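Hanne Laitinen
Posts from April

We use cookies to remember your settings. Accept all | Manage choices

1/ Everyone at work swears by the divided cardboard tray now. One tray per desk, a slot for each kind of small thing, no more mess. I have doubts.

2/ The pitch came from Teemu Kinnunen, who read a post on Skistano about it. He says a tidy desk saves him 30 minutes a day. Doing what? He has never timed it.

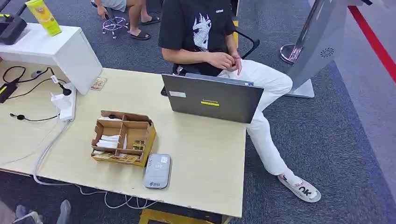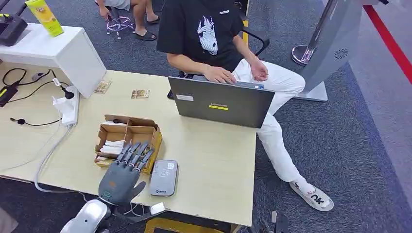
Same desk in both, with the cardboard tray and the laptop with the yellow Lenovo sticker.

3/ My first gripe: paper goes in, then more paper goes in. A slot doesn't tell you what to keep. It just gives the stuff you should have tossed a nice place to live.

4/ Second gripe: the flat gray gadget is sitting next to the tray. Big things never fit the slots, so they go on the desk anyway, and now the tray is taking up room too.

5/ Elli Sjöberg says I should buy the Fetum one with the lid. A lid! So I can forget what's in it faster.

6/ Cables are where I really don't buy it. Shove one in a corner of a box and you still have to dig it out every time you need it.

7/ Fine, cardboard is cheap and you can cut it down. I'll give it 2 weeks on my own desk. If I'm still hunting for a pen by then, it goes in the recycling.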